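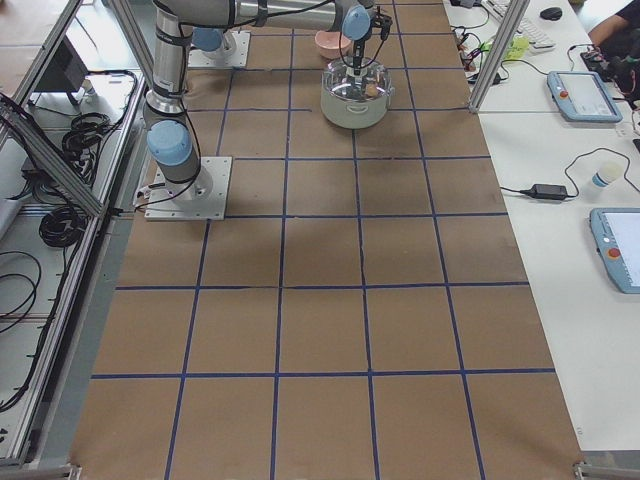

Week 3 is the one many of you have been waiting for, because we finally stop talking about ingredients and start talking about the table they sit on. Most home cooks put far more thought into a recipe than into the surface they work over, and I was the same for years (my own kitchen in Patholm had a counter so crowded that I once rolled out pastry on the ironing board). So this session is all about laying out a work table. Brown kraft paper is my favorite covering, and if you run dark blue tape across it in big squares, as on the long table with the glass pot and the pale pink bowl, you suddenly have a map that everybody can share. You can say "the pot lives in the upper middle" and the whole group knows where to put it back.

Covering the table

Cut the paper a little longer than the table and smooth it from the center toward the ends. Tape the long sides first and the short sides last. If it bubbles, lift one end and start over, it only takes a minute and you will be glad of it later on! Kraft paper takes pencil beautifully, so write on it as much as you like: times, oven settings, whose dough is whose.

Marking the squares

Use a tape you can see from a standing position. Our practice tables at Åberg get squares of 18 inches, big enough for a mixing bowl with elbow room beside it. Put down all the lines going one way before you start on the others, and press the crossings flat with your thumb so that nothing catches when you slide a tray over them.

Placing the bowls and pots

Keep a bowl close to the pot it feeds. I like mine directly behind, toward the far end, where my sleeve won't drag through it when I reach in. Clear glass is a real pleasure for a class, by the way, as people can look through the side and see what is in there without lifting the lid. Do turn the small handles so they point left and right, and leave the next square free for the lid when it comes off.

For next time

Draw your own kitchen table on squared paper, mark where you would put the things for our Gala menu, and bring the drawing on Sunday. Pencil is fine, and please don't worry about neatness. If you missed the reading, it is page 27 of the Zeltby booklet, and there are spare copies on the shelf by the door. Questions about the drawing can go to me before class or during the coffee break.

Ylva Rustad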